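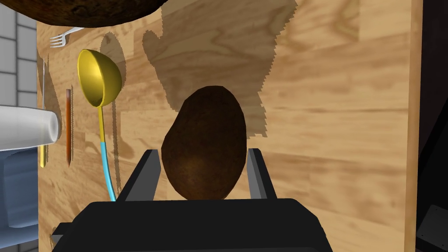 Forums > Simulation and Control > Grasping > Potato slips or launches when the wrist tilts

tuberlord_remi
OK I need other eyes on this because I've been staring at it for days. Our sim kitchen has one job right now: close a parallel gripper on a potato, lift it off the board, tilt the wrist, put it down. The lift is fine. Then on the tilt one of two things happens. Either the potato creeps down through the fingers like it's been buttered, or it shoots out sideways and I find it on the far side of the tiled wall.

I ran 312 episodes overnight with the same policy and the launches come in clumps, which is what bugs me. If it was plain bad luck I'd expect them spread out. The creeping happens on nearly everything that gets tilted far enough.

Setup: position control on both fingers, physics at 100 Hz, potato is a scanned mesh we bought from Vidal. Friction is whatever the importer gave me. I know, I know.

– Remi (Remedios Olmedo, if anyone remembers me from the old Estlow board)

gnocchi_dynamics
100 Hz is your problem. Next!

OK, less rude version: you've got a stiff position controller squeezing a rigid egg-shaped thing between two flat pads. Any small overlap gets turned into a huge force in a single step, and at that step size the solver can't bleed it off. So it kicks. Go to 2000 and see if the launches go away before you touch anything else.

paraschiva_t
I don't agree that it's the step, or at least I don't think it's all of it. Look at which way the thing is held. The narrow end is up and the wide half is down by the gripper body, so the pads are on a surface that's curving away from them. Squeeze a cone and it wants to leave toward the fat end or the thin end depending on where you caught it. Position control makes it worse but a slower squeeze would still creep.

What's your collision shape? Not the mesh you see, the one the solver sees.

tuberlord_remi
Convex hull, I think? I'd have to check. The importer has a box ticked for it.

paraschiva_t
Please check :) I lost most of January to a box like that.

mashed_and_confused
Following this because we have the same trouble with pears. Ours don't launch, they just spin around the line between the two pads until the heavy end is pointing at the floor. Is that the same bug?

gnocchi_dynamics
Different thing. That's point contacts with no torsional friction. You get one contact per pad, so there's nothing to resist the twist. Turn on torsional friction or use a patch of contacts. A real rubber pad squashes and gives you that for free.

tuberlord_remi
Back with results, and you're both going to be annoying about it.

Raised the physics rate to 2000 like gnocchi said. Launches dropped a lot, but they didn't go away. The creep didn't change at all as far as I can tell.

Then I opened up the collision shape. It was NOT a hull. The importer had fallen back to a decomposition with 4 chunks, and there's a seam between two of them right where the right-hand finger likes to land. When the pad edge drops into the seam you get contact normals pointing in silly directions, and off it goes. That explains the clumps too – the spawn yaw comes from a short list, so whenever that one angle came up, bang, a string of launches.

gnocchi_dynamics
"Dropped a lot" – thank you, I'll take it.

Still think you should keep the higher rate. You fixed one seam on one potato. The next mesh will have its own.

paraschiva_t
And I'd go the other way. Running everything that fast to cover for bad geometry means your training takes forever and you still don't trust it. Fix the shapes, go to force control with a cap on the fingers, then lower the rate until it misbehaves and back off from there.

The creep is friction plus the solver. Most of these solvers soften the friction constraint, so a held object drifts slowly even when the numbers say it should stay put. Look for a setting about the ratio of friction to normal impedance (the name depends on your engine) and raise it.

old_conveyor_hand
Can I be the grump for a minute? I was on a packing line at Tralgate for years, the real kind with mud on it. We had a gripper let go of a spud on a fast wrist move and it went over the guard and smacked a guy on the shoulder. He was fine, but we had a long afternoon of paperwork. Please don't tune the sim until it never drops anything and then ship that policy to hardware. Real ones are damp and dirty and no two are shaped alike. Cap the wrist speed while it's holding something, whatever the sim says.

gnocchi_dynamics
Fair, but she's not on hardware yet, she's trying to get a tilt to work.

old_conveyor_hand
That's when we should have put the cap in, too.

tuberlord_remi
No, I'm with the grump. We're supposed to move to the arm at Flerthorpe after this, and I'd like everyone there to keep their shoulders. Wrist speed cap is in as of tonight, and I'm randomizing friction down to something pretty slimy.

Current state: single hull, force control with a cap, friction ratio raised. Creep is small enough that I have to speed up playback to see it. I've left the physics rate high for now, sorry Paraschiva.

paraschiva_t
I'll forgive you when you post the timing numbers.

mashed_and_confused
Torsional friction fixed the pears, by the way. Now they stick to the fingers when it opens. New thread coming.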